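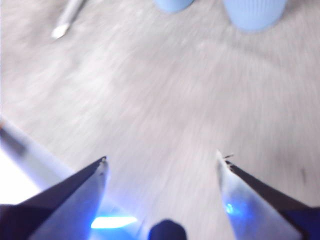
4. The Tutholm Build

The arm, which we call Tutholm, was put together over the month of April in a shared workshop in Hamton, on evenings when the table saw was spoken for by somebody else. Most of the budget went into the motors. The rest went into fingers, which we printed, broke and printed again.

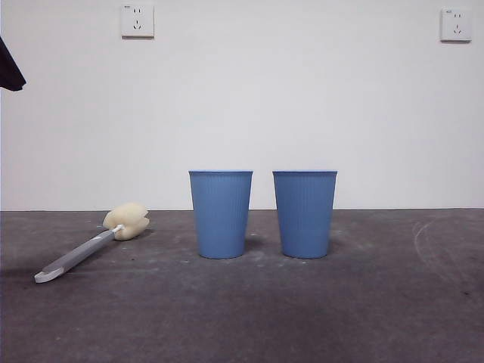

Our test objects came from the kitchen shelf, a choice we defend on scientific grounds and also on the grounds of price. A ribbed cup is forgiving to hold but tips over if one finger arrives early. A dish brush is the opposite problem: it stays put, but its handle is thin and has to be met square on.

4.1 Grasp trials

We ran 100 trials per object with the controller described in Section 3. The arm held the brush handle in 87 of them. Most of the misses came from a single loose screw, which we had tightened twice and believed in completely.

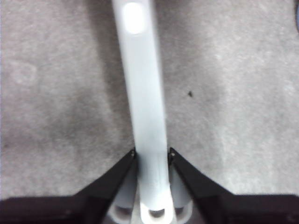 Closing speed mattered more than finger shape, to the dismay of the author who drew the fingers. Slowing the last part of the close by about 300 milliseconds removed nearly all the tipping — and made the arm look thoughtful, a side effect we left in. Six trials were thrown out after the Zernumance driver board reset itself, for reasons it has kept private.

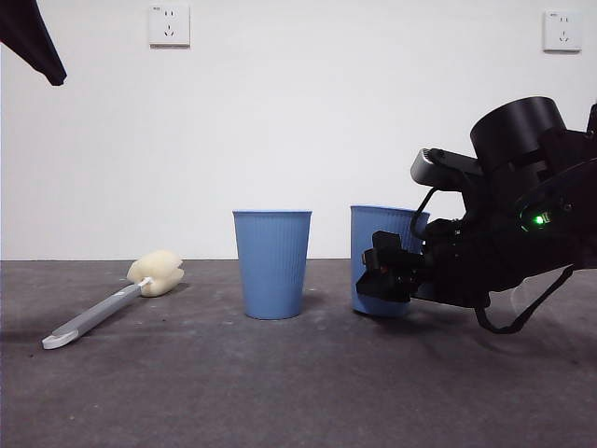
Figure 6. The arm with its gripper at the right-hand cup; the second cup and the sponge brush are to the left.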